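Stories > Short fiction > The Costlow Building

Reading time: 4 minutes

Stories Essays Archive About

The Costlow Building

In January they put up the notice on the fence by the tram stop. I read it while I waited, and then I let one tram go and read it again. On the land of the old Costlow printing works, it said, there would be a residential tower of 193 apartments, with shops on the ground floor and a garden on the roof. Below the text there was a drawing of the tower in evening light. The people in the drawing were all walking away from me.

I had lived in Vutberg for 23 years, always in the same street and always on the fourth floor. From my kitchen I could see the roof of the printing works, then the river, then the hills at Vitholm, where my mother was born. On clear mornings one could see the water tower there. I never told anybody that I looked at it while my coffee was getting ready. It was a small thing, and I had no word for it in any language.

My neighbour from the third floor was for the tower. Her son was living with two children in one room and a half, and she said that people must sleep somewhere. My neighbour from the second floor was against it, but he had been against the bicycle stands too, and the new letter boxes. They stopped greeting each other on the stairs. I greeted both and felt like a coward.

The meeting was on a Thursday, at seven in the evening, in the school hall. The architects were from the firm Doucet, and they had brought a model. It was white and very fine, with trees made from something like dried moss, and our whole district was in it. I went close and looked for my house. It was there, a block as big as a matchbox, without windows. Behind it the tower went up and up.
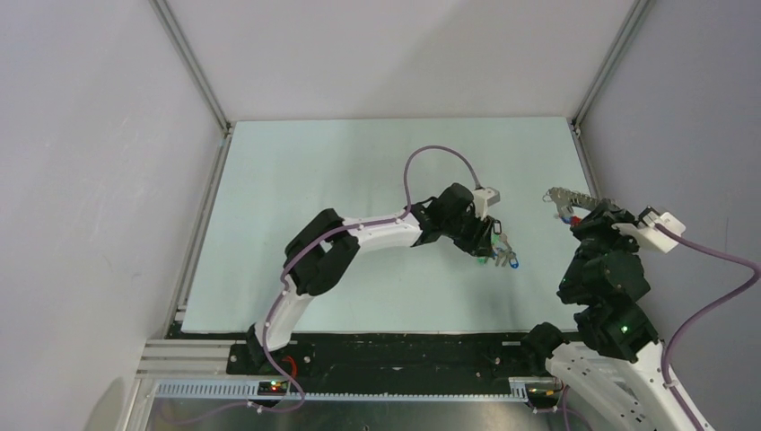 Two robot arms at a pale tabletop.

"How tall is it?" a woman asked from the back.

"About 100 metres," said the young architect. He had a good voice and tired eyes, and I think he had said this number already in many school halls.

Then there were questions about parking, about the shadow on the playground, about the noise of the piles. A man wanted to know who would clean the pavement during the works. He asked it three times in different ways, and three times it was written down. I had prepared a sentence at home. I had even looked up one word to be sure of the spelling, although I was only going to speak it. But when the microphone came along my row, I passed it to the next person.

Afterwards the chairs were put away and the people stood in groups with paper cups. I went back to the model. The young architect was there, lifting off the trees and laying them in a flat box.

"Is Vitholm on it?" I asked.

He looked at the edge of the board, where the river stopped as if somebody had cut it with a knife.

"No, it ends before that," he said. "Do you live there?"

"I see it from my kitchen."

He did not answer at once. Then he asked which house was mine, and I showed him. He bent down until his cheek was nearly on the board, and he closed one eye and looked over my roof towards the place where the hills should be. He stayed like that for a long time. The woman with the keys was already switching off the lights at the other end of the hall.

"Could you move your table?" he asked at last. "If you sit at the left of the window, there is a gap. Between the tower and the old chimney. The chimney is protected, it will stay."

"How wide is the gap?"

He held up two fingers with a little air between them, and then he seemed ashamed of this and put the hand in his pocket.

I walked home along the fence. It had begun to snow a little – the kind that does not stay. In the kitchen I did not switch on the lamp. I pulled the table to the left, as quietly as I could because of the third floor, and I had to lift the end where one leg is short. Then I put the chair behind it and sat down in my coat.

There was nothing to see at that hour, only the dark roof of the printing works and the lights across the river. I sat there anyway. Under me I heard my neighbour's television, and after a while a child laughing at it, and then a second child, much too late for a school night.

In the morning I went down and asked her if they had enough chairs.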